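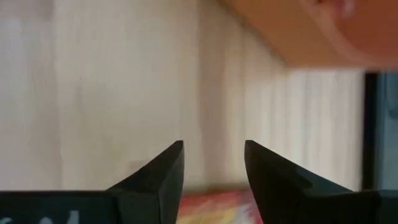
Storm relief payments - has anyone in Vakby gotten one yet?

Started by gutterball43, 13 January 2023

gutterball43
The county signed off on household relief in June. We applied the week the form went up. I have a reference number, a confirmation email, a second email telling me to ignore the first email, and no money. Is it just our street or is the whole town waiting? We're on the low side of Lambert Road, if that matters.

mossy_porch
Whole town, I think. We got a letter saying our claim was "under active review," which I take to mean it has been moved to a nicer pile.

tunelano_ted
Over here in Tunelano most of us were paid before Thanksgiving. $694 for the basic household payment, straight into the bank. Not a fortune, but it bought a water heater and most of a bad mood.

gutterball43
Same storm, same county, same form?

tunelano_ted
Same form. Different office, though. Ours went through the town hall and yours went through Fornau.

mossy_porch
Ah yes, Fornau. The contractor with the phone line that opens at ten and closes when somebody calls it.

ditchwater
I'll be the unpopular one. Fornau isn't sitting on your money for fun. A lot of the Vakby forms went in without page 3, the one where you say how high the water got inside. No page 3, no payment. It was on the county website the whole time.

gutterball43
It was on the county website under "Parks."

ditchwater
It was moved later.

gutterball43
In October! The deadline was September!

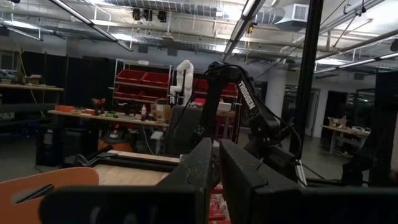

Anyway, I dug out my copy last night and page 3 is there, filled in, 10 inches in the hallway, signed by both of us. So my claim is complete and I'm still in the nicer pile. If anyone else has a full form and no payment, say so, and I'll bring a list to the next council meeting.

pealight
Full form, no payment. They asked me for proof I lived here during the flood. I sent the power bill. They said the power bill showed very low use for that month. Well, yes. The power was out.

mossy_porch
That's beautiful. Put it on a mug.

lambert_rd_502
Put me on the list. I'm at 502 and the place next door got paid, with the same water in the same basement, near enough. I'd still rather we sent one letter to the county than went and yelled at the council. The council doesn't hold the money.

ditchwater
Agree with that. The council can't release a dime of it. Write to the county relief office and copy Fornau.

gutterball43
The council picked Fornau, though. I think they can stand to hear how it's going.

tunelano_ted
Do both. Our lot wrote a letter AND filled the back two rows, and things moved pretty fast after that. Could have been a coincidence.

pealight
Happy to draft the letter if people message me their reference numbers. The ones from the first email or the second email?

gutterball43
They're different??

pealight
Mine are.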